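Clultix Wash-Up: simulated kitchen tasks for dish room planning

README and data card
Maintained by the kitchen systems group at Kocabaş. Questions go to Josefina Leiva (data) or Kalevi Hakala (work design).

1. What is in the release

The set holds simulated episodes of a single robot arm picking up an object, carrying it and releasing it in a kitchen. There are 300 episodes in the training part and 60 in the held-out part. Each episode consists of rendered camera frames, joint positions, gripper state, a one-line text instruction and an outcome field.

The set was made to support a decision at Atbridge, a contract caterer that runs staff canteens. Atbridge wants to know which parts of the sink station can be handed to an arm, and what the people on that station will do on a shift when the arm is there. The second question takes up more of this file than is usual for a data card. Readers who only need the format can go to section 4.

2. The work being modeled

At the Atbridge site used for the study, a sink shift has one person at the basins and one on racks. The person at the basins scrapes, rinses, sorts and sets aside anything chipped. Marcela Lukáč, who supervises the station, logged these steps for us in February and marked the ones her staff would prefer to give up. Reaching over the basin with a load in hand came first on the list, ahead of scraping. Sorting came last. Staff regard sorting as the part of the job where they decide something, and they asked that it stay with them.

The tasks in this release cover the reach only: take an object from the counter, carry it over a basin, lower it, let go. Scraping, rinsing and sorting are not represented. There is no water in any episode.

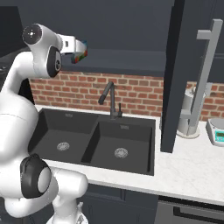
Objects are placeholders. Most are small blocks, chosen so that grasp failures could be separated from problems caused by the shape of real dishware. A success rate measured on blocks should not be quoted for plates, cups or cutlery. An earlier planning memo did that, and the staffing estimate in it has been withdrawn.

3. What changes for staff

The draft work plan assumes the arm does the reach and a person stays on the station. It does not assume a smaller crew. The following points were agreed with the station staff and are recorded here so that anyone reusing the data knows what it was collected for.

Pace. The arm waits for the person. If the landing area on the counter is full, the arm stops and holds. In the first draft it was the other way round, with a fixed cycle time, and Marcela Lukáč's staff rejected it.

Stop authority. Anyone on shift may stop the arm without giving a reason. Stops are not logged against a name. The simulated episodes include stop events at random points so that a policy can learn to resume from a held pose.

Job title and pay grade. The basin position keeps its current grade. Clearing a fault is added to the task list and counts as skilled time under the site agreement.

Training. Two paid sessions per person, the second one at the station. Amanuel Zeleke wrote the material and can share it on request.

Open point: break cover. When the second person is on break, the person left on the station would be both sorting and watching the arm. We have no agreed rule for this. Until there is one, the plan is to switch the arm off during breaks.

4. Format

One folder per episode. Each folder contains:

frames/ (rendered images, numbered in time order)
state.csv (time step, joint positions, gripper opening)
task.txt (the instruction as given)
outcome.txt (one of: placed, dropped, missed, stopped)

Instructions were written by Nikola Wilczyńska and then reworded by station staff. Both wordings are kept. The staff versions are shorter and often leave out the object ("left side", "over, then down"). Models trained on the first wording alone did poorly on the second in our checks.

The outcome field was set by a script and then reviewed by hand. Where the two disagreed, the hand label was kept and the script label was moved to a second line in the same file.

5. Known limits

Kitchen layout. The rendered kitchens are domestic in scale. A canteen sink line is longer, deeper and more cluttered, and has people in it. No episode contains a person, so the set says nothing about safe distance or shared reach.

Contact. Friction and block mass are fixed. Slips are rarer than we would expect with wet items.

Outcome balance. Successful placements are heavily over-represented in the training part. The held-out part was balanced by hand.

Noise and heat. Staff named both as main sources of fatigue. Neither can be studied here.

6. Uses we ask you to avoid

Do not use this set to set production targets or individual performance measures. Do not use it to justify a crew reduction. Atbridge agreed to both conditions before the work started, and they carry over to anyone who receives a copy.

7. Versions

1.0: first internal release, 100 training episodes.
1.1: training part extended to 300, stop events added, staff wordings added.
1.2: held-out part rebalanced; four episodes with corrupt state files replaced.

Planned for 1.3: bowls and trays as objects, using meshes from Jurkero once the license is settled.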